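Minberg canvas tote, size medium: review after one winter of daily use

Posted by Joonas Laitinen, 4 January 2019

I bought this bag in October from the Emthorpe shop, where it cost 499 crowns. I paid for it myself. I had looked at the Dravwood bag also, but that one was 900 and has a leather bottom which I do not need. English is not my first language, so please excuse if I use the wrong word for some part of the bag.

First the material. It is cream canvas, quite heavy in the hand when new, and it becomes softer after a few weeks. The handles are dark navy. They are long enough to go over the shoulder when I wear a winter coat, and this was the reason I chose it over my old Sundqvist bag, which I always had to carry in the hand like a bucket. The handles are flat and wide and do not cut into the fingers, even with milk and potatoes.

The color is the first problem. Cream canvas looks very nice in the shop and it shows everything at home. I keep small things for the bathroom and for travel in it, also pouches and some cloths, and the inside has become gray in places. I washed it one time at 30 degrees (the label permits this) and most of the gray stayed. The shape came back well after I pulled it straight and let it dry flat. If Minberg would make the same bag in dark blue, I would buy it again the same day.

The second problem is the edge. The upper rim has started to fray, and there are threads inside that hang down. I cut them with nail scissors and new ones come. I do not think the bag will break from this, the seams still hold, but for this price I expected that the rim is folded and sewn twice. I wrote to the shop. They answered politely in 3 days and offered me a discount for the next purchase, and this was kind, but I did not ask for a discount, I asked how to stop the fraying.

Now the good side. The opening is wide. I can put zippered cases in it standing up, and I find the right one without taking everything out. My smaller cases have different colors, purple and olive green, and I recommend this method to everybody who shares a shelf with other persons. Soft things like printed cloths and napkins I roll and push down at the side. They keep the bag standing when it is half full, because alone it does not stand. It sinks down slowly like a tired dog.

There is no pocket for keys. I sewed one myself from an old shirt and then I removed it again, it was ugly.

About the weight: the paper tag promises 100 percent cotton and nothing about how much it can carry. I have carried two big bottles of juice together with my swimming things for a distance of four bus stops, and the handle seams did not move. With the Sundqvist I would not try it.

I would give it four points of five for use and two for finishing. For shopping and for sorting things at home it is a good bag. For the office maybe not, it looks old too soon.

The tote and some of the things I keep near it or in it:
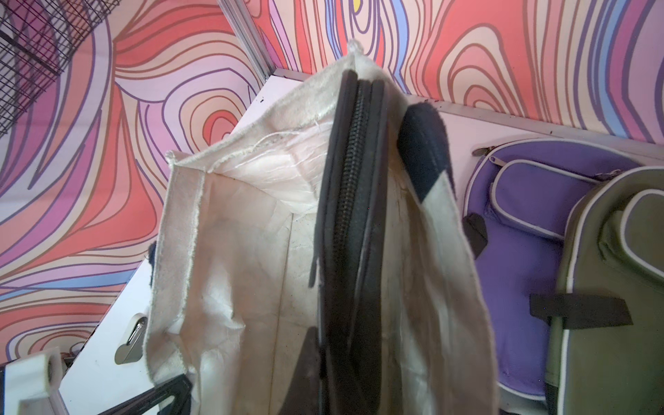
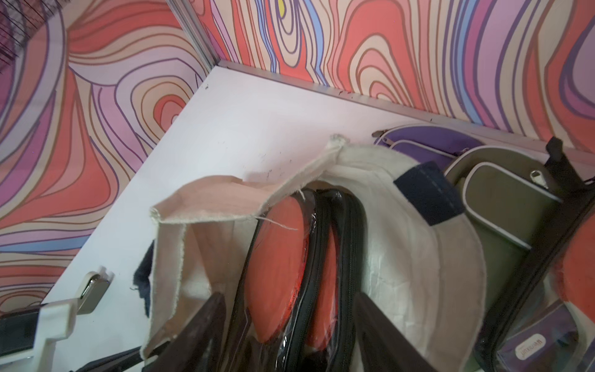
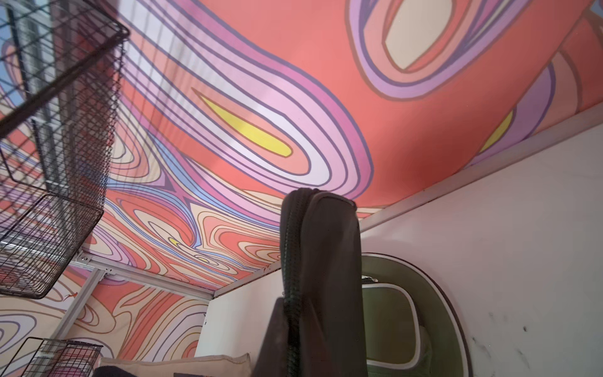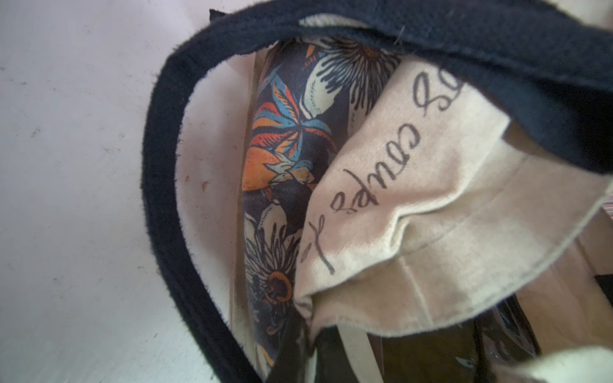
Oskar wrote to me that he stopped the fraying on his own Minberg with a strip of cotton tape, folded over the rim and sewn by hand in one evening, and that the tape should be washed before sewing or it will shrink later and pull the opening together. He also thinks that I am too strict with the finishing, as his bag is the large size and its rim stayed clean for a whole year before the first thread came out.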